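Ticket: Corn prop shedding onto white tabletop, plus stray spot on potato
Opened by: table and props desk, Veneck site
Supplier: Clarkeck (props), Correa (tabletop)
Status: open, waiting on supplier

Summary: the table gets wiped down in the morning and there are bits on it again by the afternoon. Clarkeck support says the corn "does not shed under normal use." I doubt it. Pictures attached. 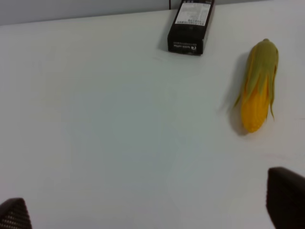
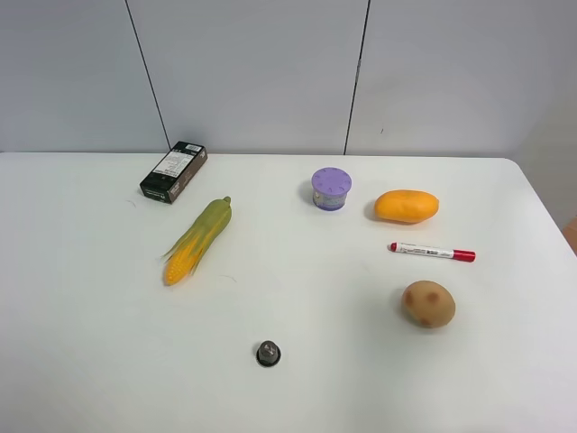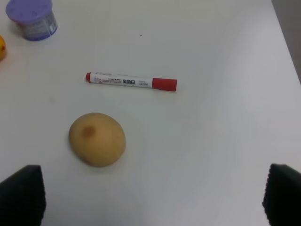

Attached: 1 – corn and black box, close; 2 – same two items from further back, fine debris near the corn; 3 – potato and marker.

Log

Entry 1. First reply from Clarkeck blamed the tabletop. Their theory is that the surface holds static and pulls in lint from the room. Maybe, but then I'd expect lint all over. In picture 2 there is a thin curved strand right below the corn, and the husk has frayed tips along its left side. Draw your own conclusion.

Entry 2. Asked Correa about static anyway. They say wipe with a damp cloth, no polish. Did that. Next check at 2 p.m., strands again. The damp cloth did nothing that I can tell.

Entry 3. Clarkeck now suggests a "break-in period" of 50 handlings. The product sheet says the prop is good for 1000. I can't find a break-in period anywhere on that sheet, and I read both sides. Did the 50 anyway. Still getting strands.

Entry 4. Put the corn away in a lidded tub for one afternoon and left everything else out. Table was clean at the end of it. One afternoon is not proof of much, so I want to repeat it before anyone quotes me.

Entry 5. Separate item, same supplier. The potato has a round reddish-brown spot, upper left in picture 3. Clarkeck says this is part of the finish. Their catalog photo has no spot. I tried a dry cloth for 10 minutes and it did not come off, so they may be right, but I would like that in writing.

Entry 6. Was offered Balla fixing spray for the husk, at our cost. Declined for now. The spray leaves a shine according to its own label, and I don't see why we should pay to finish their product.

Requested from Clarkeck:
Replacement corn, or a straight answer on whether the husk strands are glued
Written note on the potato spot

Next step: repeat the tub test in August when the room is free. Please do not close this ticket again without a reply from our side. It has been auto-closed 2 times.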